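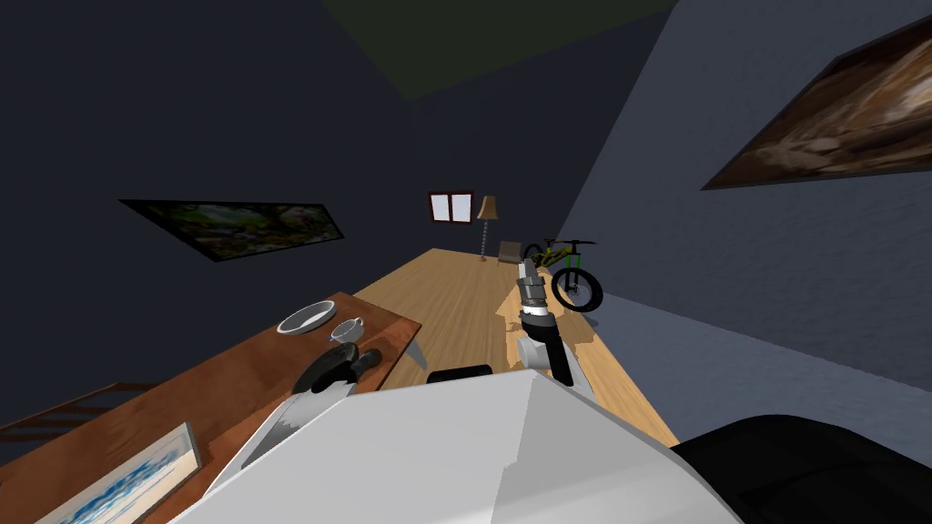

**Wooden flooring** is any floor surface made from timber, laid either as the structure itself or as a finish over something else (joists, concrete, older boards). Common in houses, halls, shops and schools. Usually sold as solid or engineered boards.

## Types

Solid boards are one piece of timber right through. They can be sanded many times, move a lot with the weather. Engineered boards have a top layer of real wood glued to a base of cheaper layers — more stable, less to sand. Parquet is small blocks set in a pattern, herringbone being the usual one. Strip flooring is narrow boards, plank flooring is wide ones, and where one stops and the other starts depends on who is selling it.

Laminate is often shelved next to wooden flooring but is not counted here, as the top is a printed layer.

## Movement

Wood takes in water from the air and gives it back. Boards swell across the grain in damp months and shrink in heated rooms, so gaps open up in winter and close again later. Fitters leave a gap at the walls, hidden by skirting or beading. Without it the floor can lift in the middle. Boards are normally left in the room for some days before laying. Skipping this is a very common cause of complaints.

Underfloor heating makes all of it worse. Engineered boards cope better, solid ones vary by species.

## Laying

Nailed to joists, glued down, or floating (clicked or glued together and left loose over an underlay). Boards mostly run along the longest side of the room, or across the joists where they do the structural work. End joints are staggered.

Naltimum, a supplier of fixing glues, splits its range by subfloor and not by timber, a habit other firms have since copied. The Skudgate system uses metal clips underneath and no glue at all, so boards can be lifted and put back. Slower to lay. 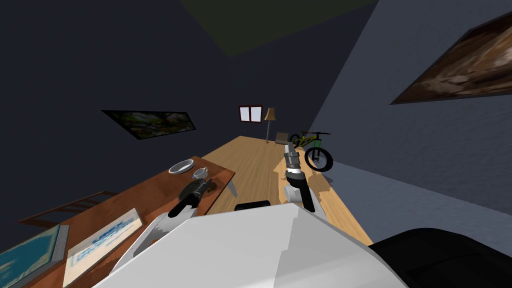
Clips are fine until one board warps and then you are lifting half the room to get at it, according to one fitter's comment on the Skudgate method. Glue, the same comment went on, is a mess but it stays put. Suppliers of clip systems dispute teh point.

## Finishes

Oil soaks in, looks dull, is easy to patch. Lacquer sits on top and wears longer, but a worn area generally means sanding the whole floor. Wax is older and now rare, slippery if overdone. Hard-wax oil falls between the two main sorts.

## Care

Sweep or vacuum, then a barely damp mop. Steam cleaners not advised. Felt pads under chair legs. Grit does most of the damage, so a mat at the door helps.

## See also

- Ghorbani pattern (parquet)
- Grullura oil
- Skirting board
- Subfloor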